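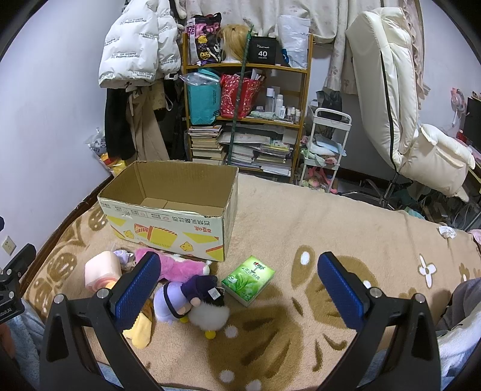 Notebook, plush sorting – December, 9:40 a.m.
Reading time: 2 minutes

Working on the fleece again. The Gramel table is too slick for small plush and the key-chain pieces slide off it. Going through the toys for the Howells shelf and deciding what goes in the cardboard box with the cakes and cheese printed on it.

Same rules as last month. Long pieces along the bottom, round ones on top, anything with a clasp or a strap goes in last so it doesn't hook the others. The box is rated for 2 kg on the Bretmont sheet, which plush will never reach. Volume is the limit.

The lavender one with the black strap is the awkward one. Strap catches on everything. Will try laying it face down next time.
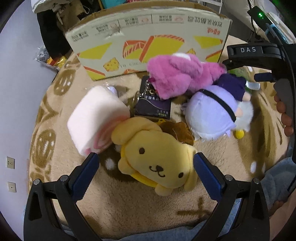 Yellow dog, cake roll and the lavender one, with the box behind.

List number for this lot is 538. Tags stay on. Pieces still in clear plastic stay in it until Oltimgate confirms how they want them – asked twice, no answer yet.

To do: new labels (pack of 100), brush the fleece, tape the bottom seam of the box.

Comments (3)

The label packs are in the second drawer, not the first.

Face down worked for me with the strapped ones, but tuck the strap under.

Can we keep the card packages separate? The metal rings snag the long fur.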